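From: Snack table list, Flestville Hall
Date: July 6, 2022
Subject: Re: Snack table – what goes where

> I set up the brown table this morning but I wasn't sure about the
> layout. Should the Coke go at the back or on the side with the
> crackers? Also, is the beige tray for the small things or do we
> leave it for people to put their own plates on? And do we have
> enough foil containers? I only found the one basket of them and
> the Joltine order says 39.

The Coke goes at the back in the clear rack. The rack holds six bottles and the back three sit higher, so people can reach over the front row without knocking anything down. Refill it from the boxes under the stairs when it gets down to two. Please keep the labels facing out. Last August we had bottles in every direction and people kept picking them up to check what they were.

The packets and the bags of crackers stay together in the white tray in the back corner. Don't sort them by color. I tried that once and it was mixed up again in ten minutes.

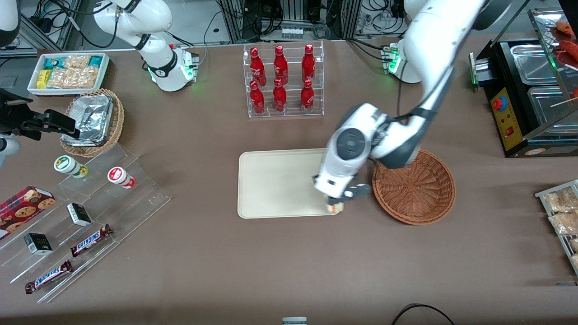

The beige tray is for single pieces that come without a wrapper. It is not for plates. Plates go on the side table by the door, same as in the spring. If the tray gets full, leave the rest in the kitchen – a heaped tray looks messy and things roll off.

On the foil containers, 39 is right for the first evening. The other boxes are coming from Zuvden and will be in the storage room by noon. The total for the whole run is 149, and I would like to have a few left at the end for leftovers. Keep them in the wicker basket with the lids on. The round basket stays empty until the rolls from Halás get there, so please don't put napkins in it.

The clear stepped stand is for the small jars and can stay on the side. The cookies can go near it. We have $600 for the month and I have spent $500 of it, so no more cookies until the ones we have are gone.

One more thing. Whoever took the long tablecloth home to wash it, please bring it back. We don't need it for this table but the one in the front room is scratched.

I'll be in from four if anybody wants help carrying.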